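Postley: Last Light at Erkby, review
Reviewed by Clem Ashby, 2025-02-07

Erkby is a mining station on a frozen moon, and you are the one who has to decide whether to shut it down. Last Light is the second expansion for Postley, and it needs the base game plus a pilot of level 57 or above. Mine was 60 when I started and I still lost the first two fights.

The story is told mostly through log entries left by the station's surgeon, Naqvi. They are short and dry, and they contradict each other in places, so it pays to read them in order. I missed one behind the fuel lift and had to go back for it. The voice acting is good apart from the ship's computer, Alby, who talks over everything.

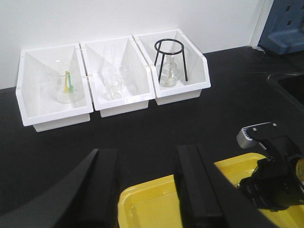
Combat hasn't changed much. You get a new cutting beam, which is slow to charge but goes through hull plate, and a shield drone I never found a use for. The beam costs 1,756 credits to upgrade fully, and you won't have that until the last third unless you sell your old guns.

The space walks are the best part. Your suit holds 100 units of air and the gauge is on your wrist, so you have to look down to check it. The map is poor. It shows one deck at a time and doesn't mark locked doors.

I played on a mid-range PC and had one crash, in the reactor room. Milan Dekker played the console version for us and had none, though he found the loading times long.

The patch in August is meant to fix the map. If you liked the base game, buy it now. If you only play for the flying, there is very little of it in this one.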